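The Level at Annan

January 2021
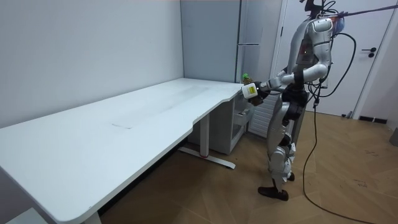 A bottle with a green cap, held upright over the corner of a long white desk.

The gauge at Annan was read at six in the morning and again at six at night. Suryani Saragih entered the figure in the book in pencil, then in the second column she entered the difference. In September the difference had been zero for 78 days.

A reservoir with an open outlet does not hold at 478 centimeters. She cleaned the float well. She replaced the cable and checked the staff plate against the benchmark on the dam wall, which agreed to within a millimeter. The reading stayed at 478.

She reported it to Wevano by telephone. Ayuba Owusu took the call.

"Is the valve open?"

"Three turns. I can hear it."

"Inflow?"

"None. The creek bed is dry up to the road."

He asked her to wait. She heard him turn pages.

"Your predecessor had the same thing," he said. "Lindemann. She logged it for up to 900 days."

"What did she do about it?"

"It says she kept reading the gauge."

Dörte Lindemann's books were on the lower shelf in the valve house, bound with tape. Saragih took them down that evening. The numbers were small and upright, the same number on every line, and the difference column was filled with zeros to the bottom of each page. In the last book the zeros ended on a left-hand page. The next entry was 477, with a one beside it. Under the remarks heading Lindemann had written: Went for a swim. Cold.

There were no further entries in her hand.

Saragih put the books back in order. At six she walked out along the wall with the lamp and read the staff plate. She wrote 478 and sharpened the pencil. Then she took off her boots, set them side by side on the concrete, and sat down to look at the water.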